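Planning the Equipment Budget for a Small Manipulation Bench
Posted Thursday, June 27, 2019
Filed under: Lab planning, Purchasing

Several readers have written to ask how the Prornthorpe bench was budgeted, and whether the same approach would suit a department that has never purchased a robot arm. The following notes set out the procedure I used, the amounts requested for the smaller lines, and the two items I would handle differently. The price of the arm itself is omitted under the terms of our agreement with the supplier.

The request was opened in January and covered one bench: a table, an arm with a multi-fingered hand, the control equipment, and the objects the hand is expected to work with. It was written as a single document with four headings, which were capital equipment, furniture and mounting, consumables, and support. Our purchasing office prefers this arrangement because each heading is approved by a different person.

Capital equipment

We received quotations from Fesetti and Viltari. Both quoted for an arm and a hand together. Fesetti offered the lower price, with a support term of 6 months. Viltari was higher and included 24 months of support, with loan equipment supplied during any repair. Over the period in which we expect to use the bench, the Viltari quotation was the less expensive of the two once an extended support plan was added to the other. I recommend that any comparison be made on that basis. A quotation placed beside another quotation on a summary sheet invites the reader to look at the bottom figure only.

Delivery terms also deserve attention. The Fesetti price excluded unloading and placement. Our building has a freight elevator, but a crate must still be moved along two corridors and through a door that opens the wrong way. I obtained a separate price for this work and entered it under furniture and mounting, where it was approved without comment.

Furniture and mounting

The table came from Niazi, who also supplied the mat. I had first specified a bare top. After one visit to another laboratory I changed the specification to include a woven mat over the working area, as small hard objects slide on a smooth surface and a good part of each session is then spent putting them back. The mat added very little to the order. The color was a matter of some discussion and was finally left to the supplier.

Cable routing should be given its own line. In our first draft it was included under "miscellaneous," and it was the first amount to be removed.

Consumables

This heading received the least attention in the draft and has since generated the most correspondence. A bench intended for work with household and electrical items requires household and electrical items, and these must be bought, labeled, stored, and replaced. Our opening allowance was $182. It covered a power strip, socket units, tape measures, puzzle cubes, batteries, bagged small components, and holder blocks. It did not cover duplicates. 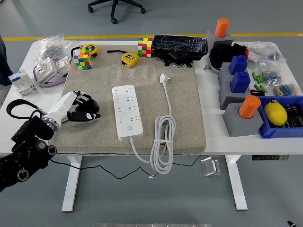

The bench with its working set of objects, the power strip at the center of the mat.

The approving officer asked why a research bench needed puzzle cubes. The answer given in the file is that they offer flat faces, edges, and a known size, and can be bought in any toy store. I would advise anyone preparing a similar request to write one sentence of justification for every item that might be mistaken for a personal purchase. The lemon was not charged to the project.

Duplicates are the first matter I would handle differently. Objects that are gripped and pressed repeatedly wear out, and a replacement bought later may be a slightly different model, with different dimensions. Where a task depends on one object, I now request 6 of it at the outset and keep the spares sealed. For us that applies chiefly to power strips and socket units. The additional cost is modest, and it is far easier to obtain in the first request than in a supplement.

Support and staff time

The second matter is staff time. Our plan assumed that one person would be needed at the bench during setup and that the work would proceed largely unattended afterward. Much of what we do calls for a person on the other side of the table, holding or steadying an object while the hand approaches it. Those hours are real and belong in the budget. I had entered them as a departmental contribution at no cost, and the department has since asked, quite reasonably, for a figure.

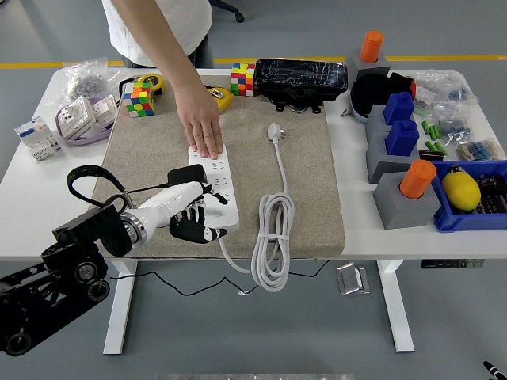 Yesenia Lozano wrote after reading an earlier draft of these notes: "I would go further on the staff hours. We put ours under capital equipment as commissioning for the first year, and our finance office accepted it. If you leave the hours under support, they get trimmed every time the budget is reviewed. I would also ask the supplier for a day rate in writing before you sign, even if you never use it."

I have not tested the first suggestion with our own office, whose definition of commissioning is narrow. The second I have adopted. Viltari supplied a day rate on request, and it is now attached to the order as an appendix, together with the hourly rate for remote assistance.

Readers preparing a request for the coming fiscal year should note that quotations from all three firms carried an expiry date, and that ours had to be renewed once while the file was waiting for a signature. The renewed Niazi quotation was slightly higher. The blank version of our four-heading form is available by email, and I am glad to send the worksheet for support costs with it.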